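3.2 Room layout and the order of bedroom tasks

The second study site was a one-room apartment in Holtum, furnished as a combined bedroom and laundry area. Floor plans of this kind are common in the Sternevier housing stock, where older units had no separate utility room and appliances were added later along whatever wall had a water connection. We chose the unit because the bed and the laundry machines stand close enough together that a person can change bedding without leaving the room. In the first site (Section 3.1) the same work involved a hallway and a door.

We recorded the room's contents in November, before any sessions took place, using the inventory form developed by Bustamante for the Sotomayor survey. The form separates fixed items (wardrobe, appliances, bed) from carried items (baskets, linens, jars, cleaning tools) and from items that have no settled place. The last group matters most for tidying. In our coding, an item has no settled place if residents gave different answers when asked where it belongs. Dustpans fell into this group in both sites. So did small jars, which were reported variously as holding buttons, coins and detergent tablets.

Three task groups were defined for the room: making the bed, collecting laundry, and clearing small items from surfaces and floor. Each group was divided into steps. Making the bed, for example, begins with the bare mattress and includes laying out the sheet, finding the near corners, fitting them, and smoothing the top. The full list has 32 steps and is given in Appendix B. Steps were written so that they could be coded from still pictures as well as from continuous recordings, and for that reason they refer to the position of things and leave out effort and intent.

Coding was done by the two authors independently. Edit Magyar coded the bedding and laundry steps first and the clearing steps second; Yolanda Bustamante worked in the opposite order. Disagreements were mostly about where one step ends and the next begins. A sheet held at a corner can be coded as "laying out" or as "fitting," and we settled on "fitting" whenever the hand holding the fabric is at the corner of the mattress. A basket on the floor was coded as "placed" if it stood clear of the bed, with no distinction made between a full basket and an empty one. We later regretted the second rule, as it made it hard to tell the beginning of a collecting task from its end.

Two features of the room affected the order of tasks. The first is the floor area between the bed and the stacked washer and dryer. The laundry basket was usually put down in this space, and the same space is needed by anyone working at the near corner of the bed. In the first site the basket stood in the hallway and did not compete with the bed for room. The second feature is the mattress itself. With the bedding off, it offers a large, flat surface at a convenient height, and small things were set down on it during other work. These then had to be moved before the sheet could go on. We coded such moves as clearing steps, although one could argue that they belong to making the bed.

The wardrobe plays a smaller part than we expected. It was meant to serve as the place where clean linens are stored, but linens were more often stacked on a chair during the preliminary visits, and we dropped the storage steps from the analysis. Readers comparing our results with those from the Pikano apartments should keep this in mind, as storage steps are included there.

Figure 4 illustrates two of the task groups. In (a), the sheet is held at the near corner of the mattress, with the basket empty on the floor; the step is coded as "fitting." In (b), a dustpan is held in front of the lower drum, a jar with a metal lid is in the basket, and a few small items lie at the far end of the mattress. Both the jar and the items on the mattress were entered under clearing. 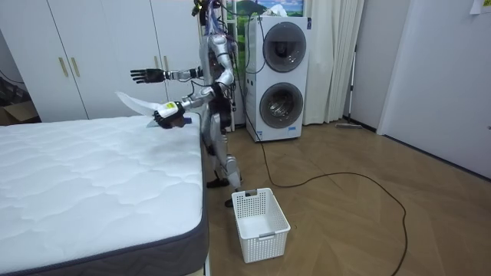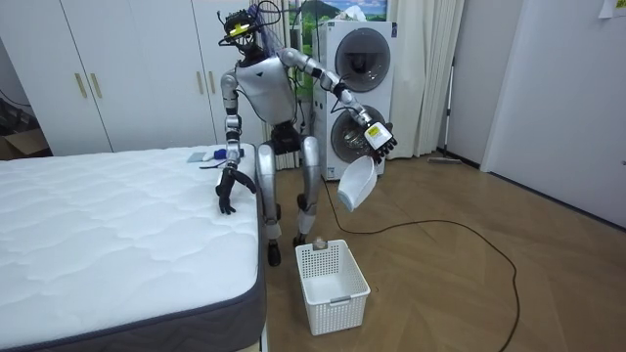

Figure 4. Second site, bed and laundry area. (a) First picture: sheet at the mattress corner. (b) Second picture: dustpan in hand, jar in the basket.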